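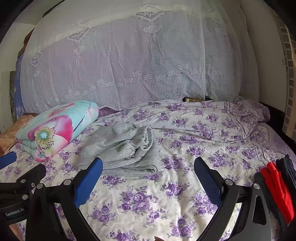
Folding chunky sweaters so they stay folded?

Community > Bedroom & Laundry > Folding and storage

We use cookies to remember your login. By continuing you accept our cookie policy.

Boris Matić
Hi all! I do my folding on the bed, and the knits beat me every time. My light gray ribbed one is the worst – I get it into a sort of rectangle and then a sleeve or cuff curls up at the corner and the whole thing goes lumpy. T-shirts I can do half asleep. I have one shelf for sweaters (a Lomby, the narrow one) and the pile always leans over by September. Also, where do you all put the comforter while you fold? Mine is a big turquoise thing with poppies on it and even folded up it takes a good chunk of the bed.

Bornano
Okay, I love this topic! Lay it face down, smooth it out with flat hands (don't pull, ribbing stretches), then bring one side in to the middle and lay that sleeve straight down along the body. Same on the other side. The cuffs need to end up INSIDE, so if the sleeves are long, turn the ends back up before you fold the bottom to the top. I fold in thirds for thick ones – half makes the bundle too wide for a narrow shelf. Put it on the shelf with the fold facing you. Mine stay put for weeks like that, and I have 26 sweaters (I know, I know).

As for the comforter, I leave it folded at one side of the bed and lean finished piles against it. Works great as a bookend!

Cevano
just roll them

Kneževič
Rolling is fine in a drawer but they come right off a shelf, I tried it. What Bornano said, except I only stack 2 of the really thick ones and put the thin stuff on top. And don't hang them while you think about it. I hung a ribbed cardigan for one winter and the shoulders still have bumps.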